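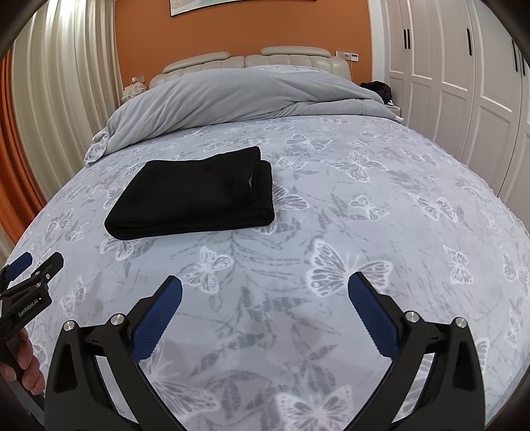

Both grippers over the bed, near one's jaws open, folded black garment beyond the pads. Ribbed blue pads on the near one.

Gripper notes, soft goods – February
Posted by the Isbridge bench

Second round on the hand-held grippers. Last round was all hard objects on the bench and told us very little about the pads. This one is cloth only, on a bed, because the Bidby task list is mostly bedrooms and the bench top is too stiff to stand in for a mattress.

Pad sets compared: the ribbed blue ones and the smooth gray ones from Bergeron. Same linkage, same screws, swapped between blocks. Took 6 minutes per swap the first time and less after I stopped putting the pivot screws down on the bedding.

Task: pick up a folded black garment by the near edge, lift clear, set down, let go. Then the same with a second gripper holding the other side. 27 lifts per pad set, single gripper first.

Ribbed: 2 misses. Both were the same mistake, jaws too high, so the pads closed on the top layer and the bundle opened up. Going in lower and pressing into the mattress a little before closing fixed it for the rest of the block.

Smooth: lost count of partial slips and stopped scoring them separately. The bundle leaves the bed fine and then the lower layers creep out. Need a rule for what counts as a slip before anyone repeats this. I'd say any layer that moves more than a pad width.

Releasing is where the ribbed set is worse. The ridges hang on to the fabric when the jaws open and the top fold gets dragged back toward the handle. A slow open helps. Opening fast and pulling away at the same moment is bad with either set.

Two-gripper lifts: my left hand lags. The bundle tilts toward that side and the fold shifts. Not a gripper problem. Tried resting both wrists on the edge of the bed before closing and it evened out some. Worth making that part of the start position.

View from the gripper camera: the wide lens makes the mattress look domed, and the corners go dark. Fine for seeing both pads and the target together, which is what we want. Judging height off the picture alone is hard though. I kept thinking the pads were closer to the cloth than they were. Black on black is also a worry – when the jaws close over the garment the bars and the folds run together, and only the blue of the pads stands out. That is one point for the blue set that has nothing to do with grip.

The printed sheet is probably a decent test for the tracker. Lots of butterflies, similar shapes in different sizes. Ran the first block through Vumby at the default setting and it held position until the blanket got moved, then jumped. Raised the feature limit to 400 and the jump went away on that clip. Haven't tried the others.

To do:
– repeat the smooth block with the slip rule written down first
– light-colored garment, same fold
– plain sheet, same lifts, see if Vumby drifts
– ask Bergeron if the smooth pads come in a softer grade
– check pad wear on the serrated edge after the next block

Leaving the ribbed pads on for now.

2 comments · 0 shares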